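Contango

Contango is a condition in a commodity futures market in which contracts for later delivery trade at higher prices than contracts for near delivery. The opposite condition, in which near contracts trade above later ones, is called backwardation. Both terms describe the shape of the forward curve, the line obtained by plotting the price of each listed contract against its delivery month.

The term is used most often for crude oil, refined products, natural gas and metals. It says nothing by itself about where spot prices will go. A market in contango may rise or fall.

Origin of the term

The word dates from nineteenth-century London, where it referred to a fee paid by a buyer of shares who wished to put off settlement to the next account day. It is usually taken to be a corruption of "continuation" or "continue." The present meaning came into use as organized futures trading spread.

Causes

The main cause of contango in a storable commodity is the cost of carry. A party that buys oil today and delivers it later must pay for tank space, insurance and the money tied up in the cargo. The later price must cover these costs if anyone is to hold stock for sale at that date.

Set against these costs is the convenience yield, the benefit of having physical barrels on hand. A refiner with stock in its own tanks can keep running through a late cargo or a pipeline fault. When stocks are low the convenience yield is high and the curve tends toward backwardation. When stocks are ample it falls close to zero and the curve tends toward contango.
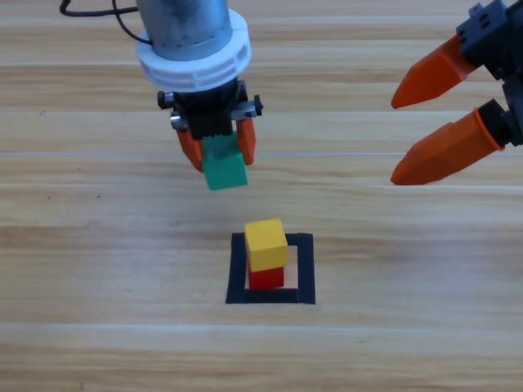
Full carry and super-contango

A market is said to be at full carry when the spread between two contracts equals the whole cost of storing the commodity between their delivery dates. In ordinary conditions the spread does not stay above this level for long. Traders buy the near contract, sell the later one and store the oil, and their trades narrow the gap.

The limit holds only while storage can be found. As tanks fill, the rent for the remaining space rises and the spread can widen a great deal. The informal name for this state is super-contango. Floating storage, in which tankers are chartered to hold crude at anchor, becomes profitable at such times. Tankers cost more per barrel than tanks on land, so floating storage is generally the last kind to be used – and the first to be emptied when the spread narrows.

Worked calculation

Suppose that crude for delivery in January is priced at 80 dollars a barrel, that storage and insurance cost 32 cents a barrel per month, and that financing costs 19 cents a barrel per month. The full carry for one month is 51 cents. A February contract at 80.51 dollars would be at full carry. A February price of 80.30 dollars would still be contango, but a trader paying these rates would lose 21 cents on each barrel stored for the month.

Loading fees, losses in handling and the cost of trading are left out. In practice they can remove a thin margin entirely. 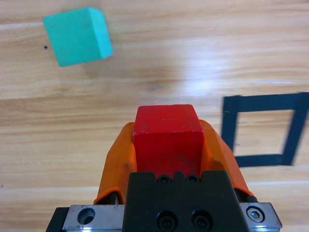
Costs also differ from one holder to another. A company that owns its tanks may count only the running expense, while a trading house on a short lease must count the full rent. The same curve can therefore justify storage for one firm and not for the other.

Effect on investors

Funds that hold futures to follow a commodity price must sell each contract before it expires and buy a later one. In contango the later contract costs more, so the same sum of money buys fewer barrels. If the curve keeps its shape, the price of each contract slips toward the spot price as delivery nears, and the fund loses the difference. This is known as negative roll yield. Over several years it can produce a large gap between the return of the fund and the change in the spot price.

Some funds spread their holdings over several delivery months to reduce the effect. Later months often have a flatter curve – but they also respond less to changes in the spot price.

Limits of the concept

Cost of carry explains little where a commodity is hard to store. Electricity is the standard case. Forward power prices mostly reflect expected demand and fuel cost for each period, and a rising curve may simply be seasonal. Natural gas lies between the two, with winter contracts commonly priced above summer ones in cold climates.

See also

Backwardation
Basis (finance)
Convenience yield
Floating storage
Roll yield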